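Right, slide 4, the demos bit. Slow down here, I always gabble it.

So when we started at Komberg last September we drove the arms by remote. Lovely kit, but goodness it was slow! I got seven decent runs in a whole afternoon and went home with a headache. Then we tried holding the grippers ourselves, one in each hand, and just doing the job at the table. Cup, basket, done, go again (pause, let them look).
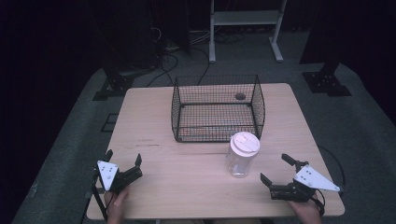 Someone at the Zeletia meet-up put their hand up at this point and said surely your wrists do things the arm can't follow. Fair point, and yes they do. We threw out 72 runs from the first 200 for that very thing, mostly me twisting too far. You learn to move a bit more stiffly.

Mention we still use remote for the fiddly lids, then on to Kitutance and the 3,545 runs. Water!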